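Notebook entry, Oct 8, 2019
Room acoustics, Kovton building
Entered by Bouchra Fawzy

Purpose
To record the first reverberation readings taken in the Kovton meeting room following the delivery of the Skovelik absorber panels. Hằng Tô operated the sound source and kept the log.

Procedure
The source was placed in the corner opposite the door and set to 92 dB. Decay was recorded at 12 microphone positions, beginning at the window side. Bands above 2000 Hz were repeated at the request of the Grecu office, whose earlier figures for the same room differed from ours.

Readings at position 7 were discarded. The ventilation had come on during the decay and the tail of the curve could not be used.

Wall treatment remains undecided. Flat, unpatterned surfaces in a dark grey-green are under consideration, with a framed picture permitted on the wall. 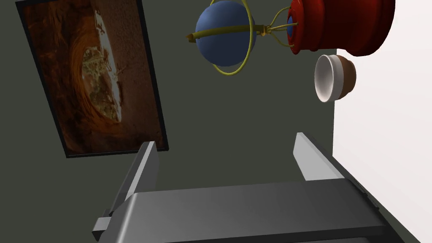
Observations
The low bands decay more slowly than the Motadden estimate predicted - the suspended ceiling is the likely cause. High bands agree with the estimate at all positions retained.

Outstanding
Repeat position 7 with the ventilation locked off. Obtain the ceiling drawings from Grecu. Hằng Tô is to check the meter calibration, last performed in February.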